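What I learned from two years of selling other people's tools

Posted in August, in the evening, after closing the accounts

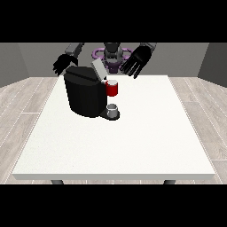

How it started

I came to Canada with a diploma in textile chemistry, and I did not work in textile chemistry for even one day. My first job was in the warehouse of Brasden, a wholesaler of sewing and upholstery supplies. I packed boxes there for 18 months. My English was school English, so I learned the real words from the labels: webbing stretcher, tack lifter, curved needle, regulator. Even now I know more names for needles than for vegetables.

In the warehouse I noticed that many small orders came back to us with a note from the office: "below minimum". The person wanted two curved needles and one spool of waxed thread, and Brasden wanted to sell a carton. These people were not careless. They were repairing one chair, or they had a small shop and did not want to put money in a carton. I asked my supervisor, Mwende Rugemalira, where such customers should go instead. She said, "I don't know, you tell me."

So I told her, after some months. I would buy the cartons from Brasden, open them, and sell the contents by the piece.

The money part

I had 2,000 dollars saved. I want to write this number because when I was reading blogs about business, the people always wrote "a small amount of savings", and I could never understand if small was my small or their small.

Half of it went to the first stock and the rest went to envelopes, labels, a postal scale and the registration. I chose the name Rantala, from the street where my aunt lived when she was young. A customer once asked me if it is Finnish furniture. It is me and a shelf.

In the first month I had 9 orders. Three were from the same man in Nova Scotia, who was restoring the seats of a boat and discovered each week that he needed one more thing. I wrote him a long letter by hand with the third parcel, and he answered with a question about whether my thread resists salt. I had to call the manufacturer, and then I put the answer on the website, where it is still the most visited page.

My mistakes with price

For a long time I calculated price like this: the cost of the piece, plus postage, plus a little. I did not include the time for opening a carton, sorting, counting, putting in small bags and answering messages. When Houda Ramadan, who keeps the books for several shops in our town, looked at my sheet, she was quiet for a moment and then asked how much I pay the person who does the packing. I said that I do the packing. She said, "Yes, and how much do you pay her?"

I raised the prices the next Monday, and I was so nervous that I did not open my email until supper. Two people complained. One of them ordered again the same week.

Another mistake was the free shipping. I offered it because the large shops offer it. For an order of one spool going to Whitehorse, free shipping means that I am paying the customer to take the spool. Now there is a flat rate, written at the top of each page in plain words, and the questions about it have almost stopped.

Suppliers

In the beginning I bought everything from Brasden, which was comfortable because I knew the people and could guess when a delivery would be late. But they stopped carrying the German-pattern tack hammers, and these were one fifth of my sales. I wrote to four other wholesalers. Two did not answer, one wanted a first order bigger than my whole bank account, and the fourth, Fedier, said yes if I would take 360 pieces over the year instead of all at once. I still have that email printed. The lady there never met me and she had no reason to be flexible.

I also tried a line of scissors from Pivosholm. They were beautiful and too expensive for my customers, and I have most of them still. If you need good scissors, please write to me, I am ready to discuss.

Things I would do the same

I would work in the warehouse first. I learned there how goods travel, which cartons break, and what "in stock" means when a salesperson says it on the phone (it can mean several things).

I would also keep the customer messages. I have them in one folder from the first day, and when I choose what to order next I read the folder before I look at the sales. The sales tell me what people found in my shop. The messages tell me what they were looking for and did not find – this spring it was button moulds, so many people asked for button moulds that I felt ashamed not to have them.

And I would keep the part-time job as long as I did. My cousin said that a serious person jumps with both feet. I went with one foot for 14 months and I slept well.

What comes now

I am looking at a second room in the same building, because the shelf has become nine shelves and the hallway is not a legal place for cartons. The rent is not terrible. Houda has made me a table with three colours for the cash flow, and the months from January to March are all in the colour I do not like, so I will decide after the autumn orders.

The button moulds have arrived, by the way, in all sizes except the smallest. I will put them on the website this week, when I finish counting them into bags.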